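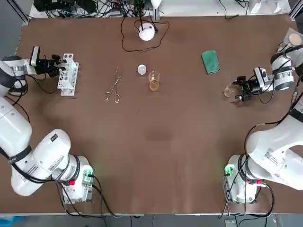
The Dratside Open has been played in the same drafty hall since 2001, and if you have ever spent a week there in January you will know to bring a second sweater and your own thermos. I went for two days, meant to write a few lines on the opening rounds, and stayed until the closing ceremony (my editor was very kind about it).

What kept me was the game between Mometti and Châu. Mometti came in rated 1416, the lowest number in the top section, having earned the spot by winning the Astix club qualifier last July, and I doubt many people at the breakfast buffet gave that pairing a second look. Then the pieces came out! Châu played a quiet English, the kind of opening that lets you settle in and think about lunch, and for a good long while everything was as calm as a pond. On the queenside, though, a knight had wandered off to the rim and couldn't find its way home, and Mometti, who had been slumped over the board with both fists against the cheeks, sat up straight.

The rook sacrifice that followed was not perfect, and the engines will tell you so. Châu could have declined it and held a slightly worse ending. But with 2 minutes left on the clock, and half the section drifting over to watch, who turns down a free rook? The mate came on the long diagonal, and the two of them stayed in their chairs for nearly an hour afterward, moving pieces back and forth and laughing, while the next round's score sheets were laid out at the other boards.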